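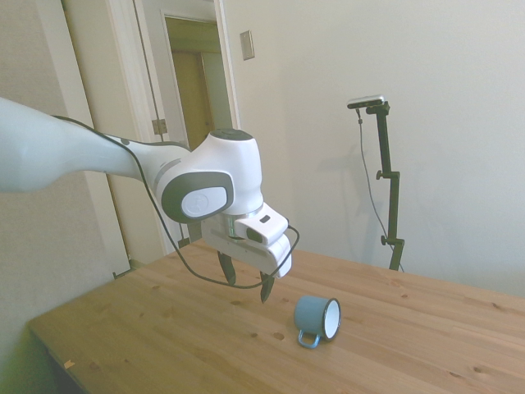

Should the enamel mugs go back into use on the pine table, or does the table need another coat of oil first?

Oil first, I think. The mugs can wait in the cupboard for a few days and the pine can't really take another month of bare wood and coffee.

Feb 21, 2026

OK so, notes on the table and the mugs, before I forget which bit I did and which bit I only meant to do.

The top is still that light honey color and I'd like to keep it that way. The last coat went on in November, the Welemitz hard oil, and it held up pretty well at the back and badly toward the front where everybody parks their drinks. There are a few small round marks in the top near the center-left. I went at two of them with the gray pad and they got fainter but they're still there if you get your head down low. I don't want to sand deeper for the sake of it (pine dishes out so fast between the grain lines, ask me how I know). The knots I left alone completely. Last time I fussed over a knot I ended up with a shiny patch the size of a quarter that took weeks to blend in.

Test piece: offcut from the shelf, sanded to 120, one thin coat of Welemitz, wiped off after 12 minutes. Looked good. Second offcut with the Sarno wax on top of the oil, and wow, that one feels lovely, but a wet mug left a ring on it within the hour. So no wax on this table! Maybe on the shelf.

Mugs. The light blue ones with the white inside and the dark rim are from the Dallell box, order 1124 if anyone needs to chase it. I really like them, they're cheerful and they don't mind being dropped, mostly. What I was trying to find out is whether the bottom edge marks the wood. I rubbed one in circles on the bare offcut, 63 turns, pressing fairly hard, and got a faint gray smudge that came off with a damp cloth. Same again on the oiled offcut and no smudge that I could find. Then boiling water straight into the mug, stood on the oiled piece until it cooled, and there was a slight pale ring which was gone by the time I came back from lunch. I'm calling that fine.

Urszula Sadowski wants coasters. I said I'd think about it. (I have thought about it. The cork ones shed and the felt ones stink once they've been wet.) She did have a good point about the handles though: when a mug gets knocked over, the handle is what ends up against the table, so a chip there would scratch a lot worse than the base ever could. So I'm going to run a thumb around every handle before they go out again, and anything rough goes in the plant pot pile.

Price, for the notebook: the tin of oil was 108 with shipping, which made me wince, but there's more than half left.

Still to do
Vacuum the top properly, then tack cloth
One thin coat, along the grain, windows open
Oily rags flat outside on the concrete, NOT in the bin
Front edge needs doing too, I always skip it
Ask at Wasilewska if they still stock the finer gray pads, we're down to one and it's mostly lint

If the coat goes on tacky, don't add more. Wipe it back and leave it overnight. Underside can stay as it is for now, I had a feel along it and it's dry but not cracking anywhere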